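Can a robot do the washing up yet?

September 1, 2018

My sister asked me this at Easter and I gave her a poor answer, so I have been meaning to write a proper one. I worked for 16 years in a packing plant at Vultodley, first on the line and later keeping the machines on the line going, and people tend to assume I must know when the robots are coming for the dishes. I don't, but I have some opinions about why they haven't come already.

The plant had plenty of automation. There was a palletiser that could stack boxes all day without a rest, and a carton folder older than most of the staff. The best machine we had was a labeller that did 235 jars a minute when it was in a good mood. If you stood and watched any of them for a bit you would think the hard part was done.

What you noticed after a few months was where the people still were. They were at the ends of things. Somebody opened the bags that fed the hopper. Somebody picked out the jar that had gone over on its side. When we did mixed gift trays in the run-up to Christmas there was a whole bench of people putting five different things into a tray with dividers, and no machine within a mile of it. We got a quote once for automating that bench. The price was more than the bench would earn in eight years, and the supplier wanted us to change the tray, the lids and the order the goods arrived in. We kept the bench.

That is my first point, I suppose. The machines in a factory work because the factory has been arranged for them. The jars come upright, at the same spacing, from the same side, under the same lights. A kitchen isn't arranged for anything. Mine has a drawer that has to be lifted slightly before it will open, and the mugs are all different because they came from different people. A dishwasher gets round this by making you do all the awkward bits. You scrape, you load, you decide the big pan won't fit, you unload, you put away. It does the part that happens inside a closed box. The same goes for the washing machine. It washes very well and it has never once paired a sock.

In March I went over to Henosville to see Thirumalai Naidu, who I used to share a shift with and who now works for a small firm called Mudaliar. They have been trying to get an arm to sort small parts into trays for a customer who makes garden taps. I expected to be impressed or to be able to scoff, and I ended up somewhere between the two.

The arm was called Nesteo, or the program that ran it was, I never got that straight. It could take a brass fitting out of a bin and put it in the right slot. I watched it do 30 of them. It dropped two, and on one it closed on nothing, went over to the tray and let go of nothing with great care. Thirumalai said that last one annoyed him more than the drops. A person would feel that their fingers were empty and go back, without even noticing they had done it.

I asked how fast it was and he said nearly a third of the speed of a new starter. Then I asked about a mixed bin, with washers and fittings together, and he pulled a face. Washers lie flat. To pick up a flat washer you push it to the edge of something, or press one side so the other tips up, or slide a nail under it. I can't remember being taught any of that and I couldn't write it down as instructions that would work.

He thinks the answer is to stop writing it down. You have people do the job over and over, with the same sort of gripper the machine will have, and you record it all and let the machine work out the pattern from that. I can see the sense in it. The first time I tried picking things up with a gripper I was hopeless, and I have had hands all my life. You lose the feel straight away and you have to do everything by eye, and a good half of what your fingers know is no use to you.

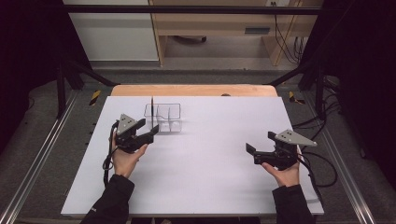
It also makes you appreciate how much goes on in a plain job like filling a tray. You have to come in at the right angle so as not to knock the divider. If a see-through tray is hard for me to judge in poor light, it must be a good deal worse for a camera. And you need the second hand far more than you think, if only to stop the thing sliding about while the first one works.

So what did I tell my sister? I said no, not for a long while, and she said that was what I'd said about phones with maps on them. Fair enough. If I was made to bet, I would say the trays in factories will go first, one kind of tray at a time, wherever there is enough of the same work to pay for the setting up. After that perhaps hospital kitchens and big canteens, where the plates all match.

Houses I would put last. A machine at home would have to be cheap, safe round a toddler and the dog, and able to cope with a table that was laid differently yesterday. I would settle for one that emptied the dishwasher. She wants one that does the ironing, and I think she'll wait longer than I will.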